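4. Household Saving and the Small Lender: What the Interviews Told Us

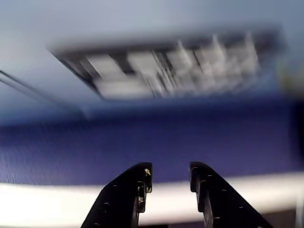 We turn now from the survey tables to the conversations, and we do so with some affection, for it was in the conversations that the numbers began to make sense to us. The survey reached 830 households in the two towns of Garkirach and Skitesham, and it asked, among many other things, where a family would go first if it needed to borrow the equivalent of one month's income. Most families named a relative. A bank came well down the list, even among people who held a bank account and had held one for years.

Figure 4. Interior view, overhead light fixture or vent.

It would be easy to read this as a lack of trust in banks, and one of us (Paul) argued for that reading at first. The interviews led us somewhere a little different. People spoke kindly of their branch. What they disliked was the waiting, and the feeling that a small request was treated with the same heavy paperwork as a large one. A tailor in Garkirach told Lutfa Kanagaratnam that she would sooner pay her cousin back with interest and a good lunch than fill in the same form twice – and she had, she said, filled it in twice.

Something similar came up when we asked about saving. Families with uneven earnings, such as market sellers and day laborers, tended to save in short bursts after a good week and then draw the money down again before the season ended. On paper they look like people who do not save at all, for their balances at the end of the year are close to nothing. Over the year as a whole, though, a fair amount of money passes through their hands in this way, and a lender who looked at the flow as well as the balance would see a much more reliable customer. Chowdhury (Section 2) makes the same point about rural borrowers, and we are glad to find it holding in town as well.

We should say a word about school fees, which fall due in May in both places. Of all the reasons given for borrowing, this was the one that people described most openly and with the least embarrassment. Several parents began setting money aside 7 months ahead, and still fell short. The Jinport savings circles, which Malsha Hettiarachchi studied for this project, seem to handle the May shortfall rather well by letting members swap their turn in the payout. Whether a formal lender could offer that kind of give and take is a question we come back to in Section 5, where we also look at the cost of missed payments.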